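About Nimier

Nimier is a small engineering firm working on domestic tidying with two-armed mobile robots. We write grasping and planning software, integrate it on bought-in hardware, and test it in furnished rooms. We do not build arms or grippers. The firm has three working groups — grasping, planning and site — and one shared test log that everybody writes to.

What we do

Most of our work concerns soft items on floors and furniture: carrier bags, packaging, cloths, covers. Rigid objects such as cups and boxes are handled reasonably well by methods already in wide use. Thin plastic is harder. It has no fixed shape, it reflects light, and a depth sensor may report its surface in the wrong place or fail to report it at all. A grasp planned on a fold can close on air if the fold has shifted since the last reading.

Our software, Bredusent, deals with this in two stages. The first picks a region of the item where two layers are likely to lie together and brings the gripper down to it at low speed. The second compares finger opening with motor current after closing and decides whether anything is being held. If the answer is no, the arm backs off, the wrist camera takes a new view, and the plan is made again. After three failed attempts the item is marked and left for a person.

Bredusent runs on the robot itself. No network connection is needed during a task. Logs are copied off by cable at the end of the session.

Where we test

We keep one laboratory bay for calibration and regression runs. Everything else is done in rooms with carpet, curtains and full-sized furniture, under whatever light the room has. Patterned carpet is of particular use to us, as a segmentation model trained on plain flooring tends to report flowers and borders as objects. Upholstery with a large repeat causes the same trouble at seat height. Both faults were reduced in the current release. They have not been removed.

The room used for demonstrations is called Flornell, after the house it belongs to. It is a sitting room with a chaise lounge, a television, curtained windows and a dark side table. We leave the furniture where the household had it.

Open day at Flornell

Our last open day was held on 07/06/2020. Visitors booked a slot, watched one complete run from the doorway and were then taken through the log of that run on a laptop. The task was the same in every slot: plastic bags lying on the carpet and on the furniture were to be picked up one at a time and moved to the heap on the floor by the chaise. Either arm could be used, and the planner chose between them.

Each run was recorded from the head camera and from the cameras at the wrists. The wrist views are the ones Bredusent uses for the final approach. The head view is used for finding items and for deciding the order of work.
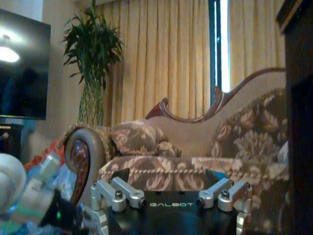
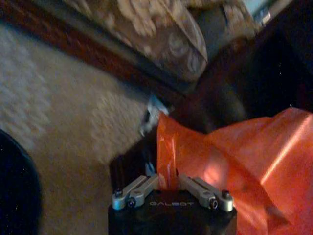
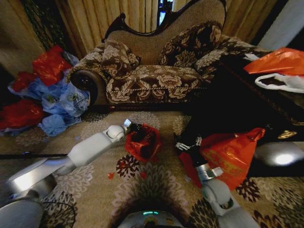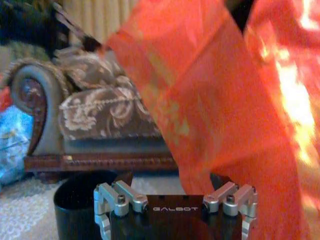

Bag task at Flornell. First, second and fourth: wrist cameras. Third: head camera, with a bag held in the right gripper.

Over the day the robot made 266 grasp attempts, of which 196 ended with an item held and moved. The remainder were mostly closures on a single layer that slid out during the lift. A smaller group were refused by the planner before closing, on the grounds that the fingers would have touched a furniture leg or the base rail. We count refusals as attempts. Some groups do not, and visitors comparing our figures with others should check which convention is in use.

Two points came up often enough in questions to be repeated here.

Speed. The arms were run well below their rated speed all day. This was a safety setting for a room with visitors at the door and should not be read as a limit of the software. In the laboratory bay the same motions are run faster, though the approach stage stays slow in both cases.

Large bags. A big bag held by one corner hangs across the wrist camera and hides much of what is behind it. While this is happening Bredusent ignores the wrist view for obstacle checks and relies on the head camera and the last stored map. The map is allowed to be no more than a few seconds old. If it is older, the arm stops and waits for the head camera to refresh it. Several visitors noticed the pauses and took them for faults.

A third question, on whether the robot can tell rubbish from things a household wants to keep, has a short answer. It cannot. The list of item types to be moved is set by a person before the run, and anything not on the list stays where it is.

Hardware and partners

The grippers used at Flornell are parallel-link units with two fingers, fitted as supplied. We have changed neither the linkage nor the fingers. Finger pads are checked for wear before each session and the wrist cameras are recalibrated whenever a gripper has been off the arm.

Calibration targets and the test cabling are supplied by Ivanov, a workshop we have used from the start. Ivanov also carries out the annual inspection of our lifting and transport gear.

Test data

The present bag set holds 1036 labelled grasps, collected over four rooms. Of these, 688 are from carpeted floors and the rest from seats and table tops. Labels record the item type, the number of layers between the fingers where this could be established, the outcome, and the reason for failure if there was one. Grasps in which a person touched the item during the attempt are struck out.

Open-day runs are kept in a separate set and are not used for training. Lighting at the door changes as people come and go, and we prefer to hold those runs back for checking.

Visitors are not recorded on purpose. Where someone passes through the head camera's view, the recording is cut at that point before it is stored.

People

Zanele Tshabalala leads the site group and is the contact for demonstrations. She set the bag task, wrote the stop procedure used at Flornell and keeps the test log in order. Technical questions about Bredusent sent to her are passed to the grasping group.

Visiting

Open days are announced on the news page. Places are limited by the width of the doorway — five persons to a slot is the most that gives everyone a view — and booking is required. Firms and colleges wishing to see a particular task may ask for a closed session. Please state the item types of interest, the floor covering they are normally found on, and whether you would like to bring samples. Samples should be clean, dry and of no value, and are not returned.

Visitors stay behind the floor tape while the arms are powered. The stop button is held by a member of the site group throughout. Flat shoes are advised on account of the cables in the hall. There is no step-free entrance at the front; a side door can be opened if we are told beforehand.

Children under 12 are not admitted to closed sessions but are welcome on open days with an adult.

Working with us

We take on trial integrations with firms that already own a two-armed platform and a suitable room. A trial covers installation, calibration, one agreed task and a written report giving all attempts, including the failed ones. Reports follow the same layout as our own log, and a blank copy can be requested from the site group.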